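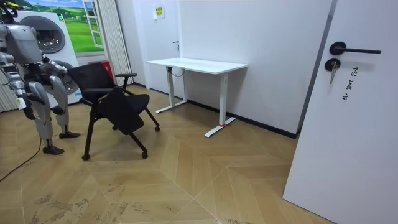
September 2026

Home late from the grange hall and too wound up to sleep, so I might as well write it down while the tea cools. The Demwood turbine meeting went on for over 2 hours, and I don't believe I've sat that long on a folding chair since the school merger. I had meant to slip out early and let the dog in, but then the woman from Zoseo put up her map and of course I had to see where our road came in.

We are 4,000 feet from the nearest tower, if they build all eight. I thought I would mind that more than I do. My neighbor across the creek minds it terribly — she hasn't slept well since the letters came in January, and I don't care to hear anybody laugh at her for it. 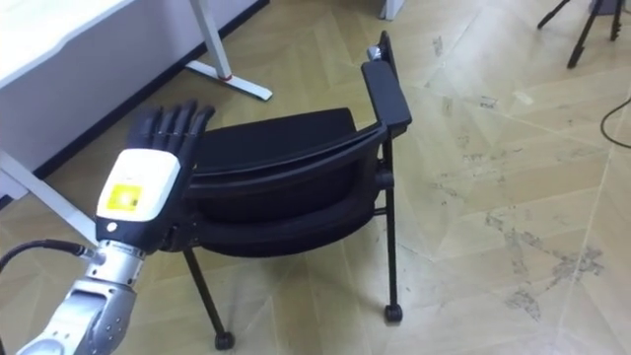 She asked about the noise at night, very politely, and the answer was a long one with a lot of decibels in it. I wish they had simply offered to drive her out to the Parsons ridge some windy evening and let her stand there with her coat on and listen. I may offer to take her myself. It's a pretty drive, and there's that pie place on the way back.

Things I want to do before the county hearing, so I don't lie awake over them:

Find the lease papers in the hall closet and read the part about the access road. 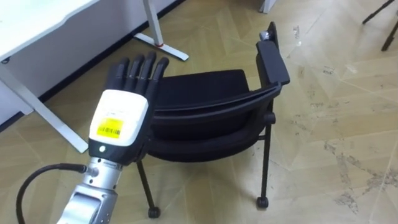

Call the county and ask whether the Geltix sound study is the full one or only the summary they handed out tonight.

Return the blue casserole dish, and bring up the ridge drive while I'm at it.

The tea's gone cold now and the dog wants out again.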